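Two grippers, one planner and a lot of folding

I had a long chat with the software lead on Hendo, the folding planner from Dresus, and came away with nearly 14 pages of notes -- most of them about timing! "Folding is really a scheduling problem," she told me. "Each hand has to know what the other one is about to do."

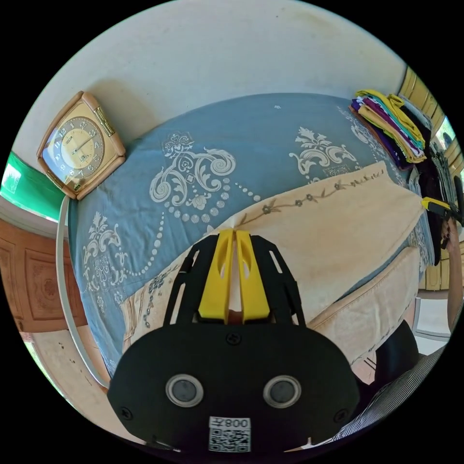

Stockdale, who looks after the control loop, disagreed and reckoned the planner gets too much credit when the grip is what wants tuning.

She laughed at that (they've been having this argument since June). The old version planned each hand separately and then stitched the two paths together, so small delays piled up. Hendo plans them as one.

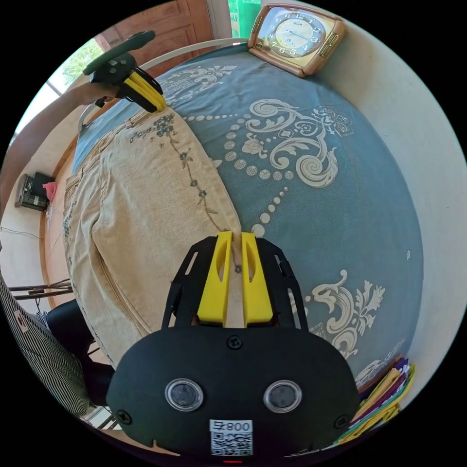 So how often does it replan? "Every 15 steps, or sooner if the cloth estimate drifts."

I asked what she'd fix first, and she went straight to the replay tool, which takes 43 seconds to load a session. "I make a lot of tea." 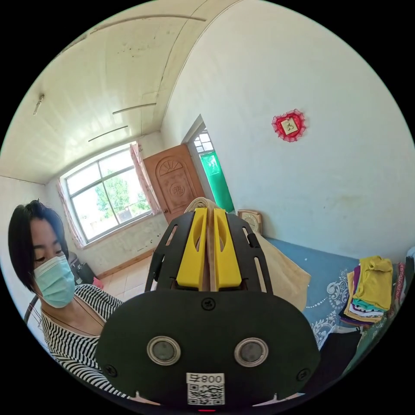 My own weak spot is perception, so I pushed her on it. Plain cloth gives the tracker very little to hold on to, she said, and I can see why: a beige piece pinched between two yellow fingers is mostly drape, with one loose corner trailing over a flowery blue sheet. Her team now tracks the folded edge first and guesses the rest.

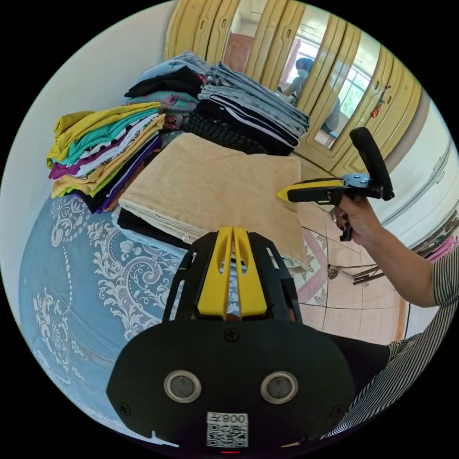
Second gripper raised, beside the folded stacks.

The next release goes to the Rurerside testers, with the quicker replay tool if she gets her way.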